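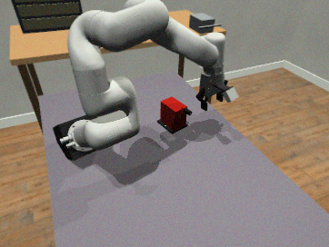 Stetard keeps its Plurkico cell in two forms, one on the floor and one in simulation. The engineer who looks after the simulated one has been in the job since August. Most of the work, she says, is keeping the model set up so that a run on one day can be compared with a run on another.

"People think you build it once. You build it once and then you maintain it like anything else."

Her first check is the arm base. The plate position is stored in a separate file, and the arm is loaded on top of it. If someone edits the arm file and leaves the plate alone, the base can end up 2 mm out. "That doesn't show on screen. It shows in the approach."

The gripper comes next. She opens it, parks it over the block and reads back the joint values for both fingers.
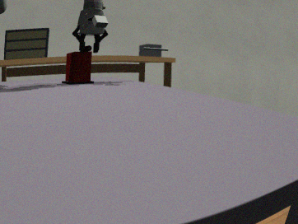 Gripper open over the block, side camera view.

The finger linkage has given the most trouble. An update to Priveck, the in-house physics package, changed the default damping, and the fingers began to drift during long holds. She set the value by hand and now locks it in the startup script. "I should have locked it from the beginning — I trusted the default."

The block on its black plate has its own entry in the log. She records the pose before every batch of 70 runs and again afterward.

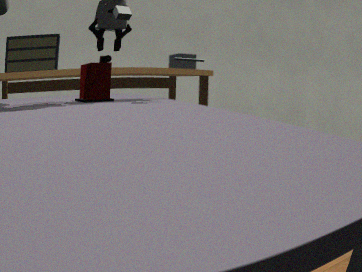

Fingers spread, well above the red block, with the small dark cap on its top face.

Approach height is a frequent request from the Grewal team, who write the motion code. They wanted it lower to save time. She kept 30 mm of clearance and gave them a faster descent instead.

For the side approach, the wrist is angled and the fingers come in next to the peg. She steps through this part by hand after any change to the contact settings.

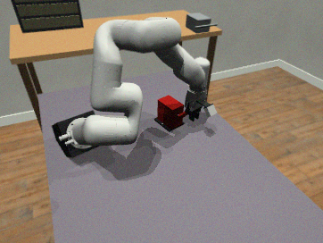 Gripper angled down at the peg side of the block.

"If the contact is too stiff, the block jumps. If it is too soft, the fingers sink into the peg. I change one number, save, and run it again."

The next item on her list is the shadow setting, which slows rendering on the older workstations.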